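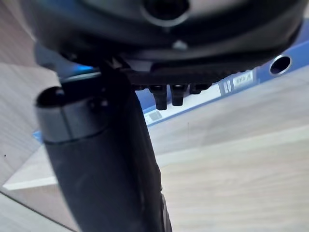 *Last changed: January 2024*

## Adex packing hall, open day

The Guka site opened its packing hall to visitors in July. Entry was by the side door, with a short safety talk before the tour.

The hall handles long goods for Kingi and Jindach. Cartons are sorted by length before anything else. The blue box is a long one, and long boxes are laid flat for checking – stacking comes later, on the racks at the far end. There are 117 rack bays, 9 of them kept for returns.

Stated output is 588 boxes per shift. Tape is changed every 100 boxes, whether or not the roll is finished. Labels go on the short end.

Parking was poor. The tea room closes at three.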